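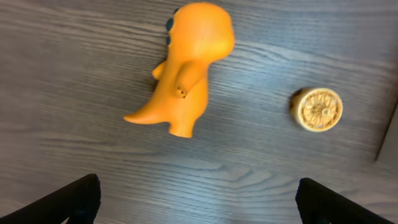 LOCAL NEWS

Home | News | What's On | Letters | Contact

2 min read

The toy swap is back at the Tullamon library on 10th June, and I for one have already started a pile by the front door. Doors open at 10 and it runs until the last box is empty, which in March took a little over two hours!

If you missed that one, it's pretty simple. You bring toys your kids are done with, you get a paper ticket for each, and you trade the tickets for something else. Dinosaurs, puzzles, dolls, trucks - anything clean and in one piece is fine. Last time 350 toys changed hands and only 13 were left on the tables at closing (mostly jigsaws, poor things).

Hòa Vi, who runs the children's room, told me the tables are moving to the big hall on Toledo Street this year so strollers can get through. She's also adding a corner for board games, and please count your pieces before you come. "We had a chess set with three kings," she said. I'd love to know who took that home.

Car seats, helmets and anything with a cord can't be accepted. Stuffed animals are okay if they've been washed. You can drop things off early at the front desk, or at the Fendira bakery on the corner, where they'll hand you your tickets with your coffee. Entry is free and the number 21 bus stops right outside the hall.

I'll be there early with two kids and a very full wagon - come say hi.

Comments (3)

marnie_k
Is there an age limit? Mine is 12 and still wants to go.

Dale P.
We got a great train set in March. Still missing one bridge if anybody has it.

oldtoledo
Parking behind the hall is tiny, take the bus.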